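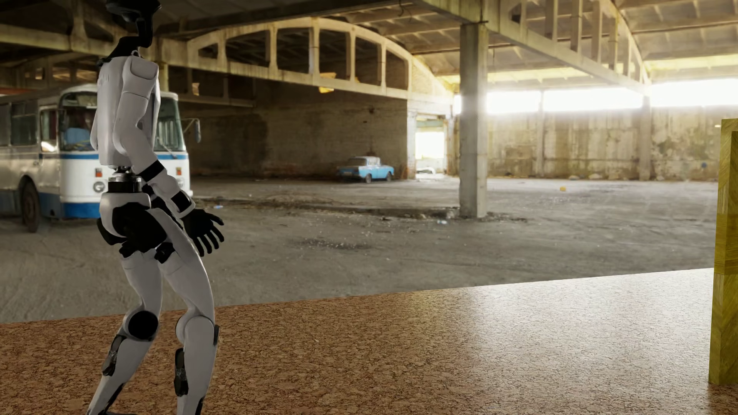 Robot humanoïde blanc à la main noire, vu de côté (image de synthèse).

Le bac de Lavow reprend du service en juin

Publié le 1er février 2022

Bon, cette fois c'est officiel, et je peux vous dire que j'attendais ça depuis un moment : le bac va de nouveau traverser entre Lavow et Adov. La mairie de Lavow a publié la nouvelle ce matin sur son panneau d'affichage (le vrai, celui en bois à côté de la poste, le site internet est toujours bloqué sur les vœux), et j'ai appelé dans la foulée pour vérifier que j'avais bien lu. J'avais bien lu. Première traversée en juin, tous les jours sauf le lundi, jusqu'à la fin des vacances de la Toussaint.

Pour les plus jeunes et pour ceux qui sont arrivés depuis, un petit rappel. Le bac s'est arrêté en 2004, quand la coque a été jugée trop fatiguée pour passer la visite. On nous avait parlé d'une interruption « le temps de trouver une solution ». La solution, en attendant, c'était le pont d'Oravec, avec son feu alterné et son détour par la zone commerciale. Je l'ai fait tous les samedis pendant des années pour aller au marché d'Adov, que j'aperçois pourtant de ma fenêtre, de l'autre côté de l'eau ! Il y a des jours où j'entendais presque le poissonnier.

Le nouveau bateau a été commandé au chantier Plaken, qui l'assemble en ce moment. Il prendra 30 passagers, vélos compris, et c'est là que ça coince un peu pour certains : pas de voitures, même petites. L'ancien en chargeait quatre, en serrant bien. La mairie m'a répondu que les cales actuelles ne supporteraient pas le poids et qu'il aurait fallu tout reprendre des deux côtés. Je comprends l'argument, mais je comprends aussi mes voisins du haut de la rue des Saules, qui espéraient enfin se débarrasser du pont et qui vont continuer à patienter au feu avec le coffre plein.

Côté prix, la traversée coûtera deux euros, un euro avec la carte de riverain, et ce sera gratuit pour les scolaires. La carte se demande à l'accueil de l'une ou l'autre mairie avec un justificatif de domicile. Il y en aura 300 pour la première saison, alors ne traînez pas trop. Je suis passé à midi et il y avait déjà la queue jusqu'au distributeur de bonbons (et une seule personne au guichet, évidemment, c'était l'heure du déjeuner). Les habitants d'Oravec n'y ont pas droit pour l'instant, ce qui fait râler là-bas. J'ai reçu deux messages à ce sujet avant même d'avoir fini mon café.

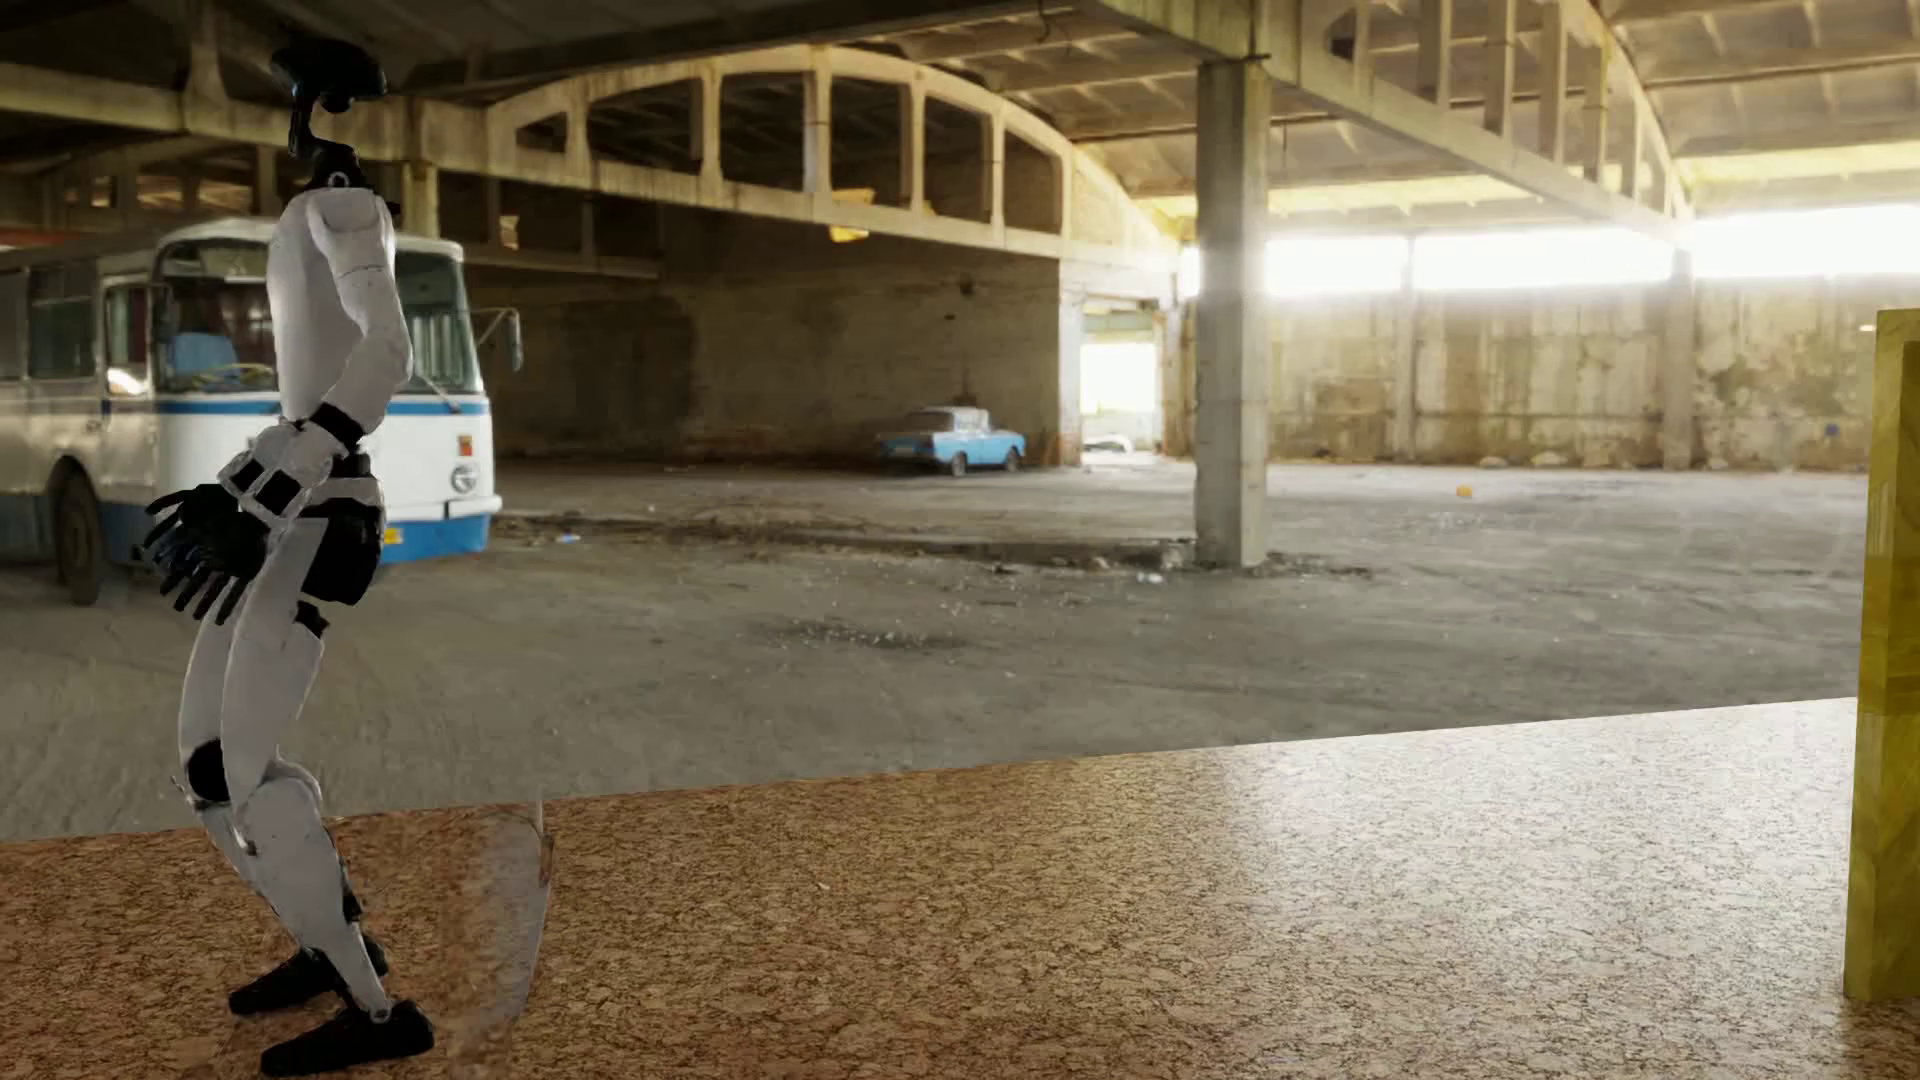
Les horaires, maintenant, parce que c'est ce que tout le monde me demande. Premier départ de Lavow à sept heures et demie en semaine, pour attraper le car du lycée côté Adov, puis une rotation toutes les demi-heures. Pause entre midi et treize heures. Dernier retour à dix-neuf heures trente, et une heure plus tard le vendredi et le samedi. C'est un peu juste pour ceux qui voudraient dîner en face, je trouve, et j'ai posé la question au téléphone : on m'a dit que ça serait revu après le premier été, selon la fréquentation. À nous de le remplir, donc.

En cas de crue, le bac restera à quai. Un drapeau rouge sera hissé sur la cale, comme autrefois, et un message partira aux abonnés de l'alerte municipale. Je vous conseille quand même de jeter un œil au drapeau : l'alerte, chez moi, arrive en général le lendemain.

Avant tout ça, il y a des travaux. La cale de Lavow sera fermée dès la semaine prochaine pour refaire le bas de la rampe et poser un ponton flottant, et on ne pourra plus y mettre les barques à l'eau jusqu'à la fin du chantier. Les pêcheurs peuvent utiliser la petite descente derrière le stade, à condition de ne pas se garer devant le portail des pompiers (je le répète parce qu'on me l'a demandé deux fois). Côté Adov, c'est plus léger : un nouvel éclairage, deux bancs et un abri pour attendre au sec. Sur la rive de Lavow, pas d'abri prévu. On attendra sous le tilleul, comme avant !

Reste la question du nom. L'ancien bac n'en avait pas, enfin si, il avait un numéro peint sur le flanc que personne n'utilisait, on disait « le bac » et tout le monde suivait. Pour le nouveau, les deux communes ouvrent une boîte à idées, une dans chaque mairie, et les écoles vont s'en mêler aussi. J'ai déjà entendu passer La Sarcelle, Le Passe-Vite et quelques propositions que je ne vais pas écrire. Personnellement je voterais pour La Sarcelle, c'est joli et ça tient sur une bouée.

Une réunion publique se tiendra à la salle des fêtes de Lavow avant le début des travaux, la date sera affichée près de la poste. Si vous avez des questions sur les poussettes, les remorques de vélo ou les chiens (oui, ils sont acceptés, en laisse), c'est là qu'il faudra les poser. J'y serai, j'apporterai mon carnet et je publierai le compte rendu dans la foulée.

Et si quelqu'un a gardé des photos de l'ancien bac, ou mieux, un vieux ticket, je suis preneur. Le mien est passé à la machine avec mon imperméable. Vous pouvez les déposer au café du quai ou me les envoyer par mail, je les scanne et je vous les rends.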